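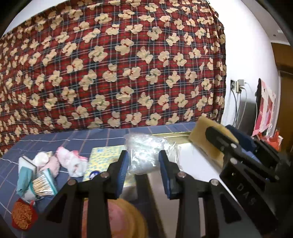 The hand-held gripper over the table, with the blue rubber pads on its fingers.

February 25, 2022

I wish to record a fault that affected our work at Dundlow this week, and to set out the measures now in place.

During a series of 32 grasps on small household items, the left finger pad shifted on its finger. The readings continued to report a full close, and the fault passed unnoticed until Zeyu Zeng reviewed the log and found that 24 of the grasps had been recorded with the fingers out of line. Those entries have been withdrawn.

No person was hurt. The same shift could, however, leave a pinch point at the base of the pad, and Gerrit Hoekstra has asked that hands be kept clear of the fingers whenever the trigger is engaged.

Both pads have been refitted. They will be checked before each session, and the screws on the finger mechanism will be tightened every Friday. A replacement set is on order from Irnex.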